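Usby can put the cup on the tray, and would like until February to do the saucer

Jalent publishes a frank score sheet for its kitchen robot

Jalent, the home robotics firm, today released the results of its first long trial of Usby, a robot arm meant to clear up after people who have wandered off to watch television.

Over the trial Usby attempted 2,458 small kitchen chores, among them fetching cups, loading trays and wiping down. It finished 1,790 of them without help. The company had hoped for 2,000 and had, somewhat rashly, printed that number on a mug.

"Can a machine do the housework yet? It can do some of it, slowly, if you don't stand there sighing," said Berwyn Prothero, head of trials at Jalent. "My own kitchen is still cleaned by me, and I work here."

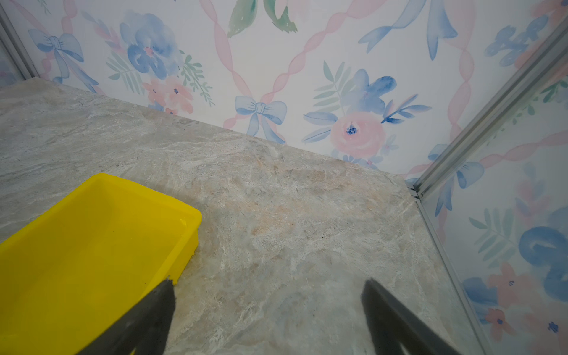
Trays were the strongest part of the trial. Usby is now dependable at placing solid, dry objects on one, provided they have been left somewhere sensible. Cloths went less well. A damp dishcloth has no fixed shape and no front, and the arm's average time to fold one was 32 minutes – long enough, the report notes, for it to dry.

Wiping sits in between. Usby wipes thoroughly, though it has trouble telling a crumb from a fleck in a worktop pattern and has spent whole afternoons scrubbing at the latter.

"We could have picked a plain white surface and had a lovely graph," said Rogério Rangel, who leads the software team. "People don't buy their kitchens to suit us."

The next round of trials will pair Usby with Samuel, a grasp-planning program licensed from Vurnerent, and will add saucers, teaspoons and one lidded casserole. Jalent has not set a sale date or a price. The mug is not for sale either.

The full score sheet, including the dishcloth timings, is available on request from the Jalent press office.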